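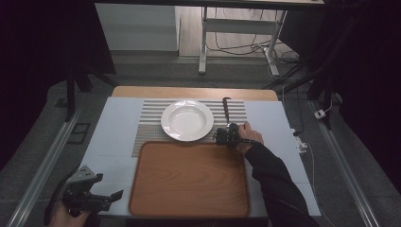

The kitchenware shop Domico has added a table-setting corner to its store in Millton, where customers can try out plates, placemats and trays together before buying. The corner opened in March and is free to use during store hours.

The store says many customers were bringing home placemats that turned out too small for their plates, or trays that took up more of the table than they had planned on.

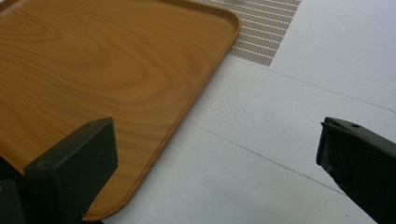
Shoppers can take any open-stock item from the shelves and lay it out. Staff will put things back afterward. The shop carries 404 tableware items, most of them sold singly, and returns are accepted for 2 weeks with a receipt.

Striped placemats from Cilelico are sold in packs of 4. Plates and knives come from several suppliers, including Janevski.
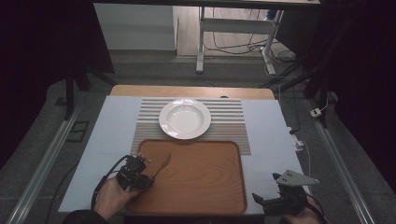 Serving trays are kept on the lower shelves, next to the cutting boards. The store plans to bring in more sizes before summer.
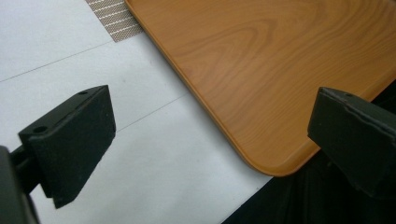

Trays will also be part of a short talk on setting a small table, to be held in the corner at 4 p.m. on the last day of the month. It will cover where to put a tray when the placemats are already down. The orange-brown one with the swirling grain and rounded corners has a thin raised lip, and trays with and without a lip will be compared. No sign-up is needed.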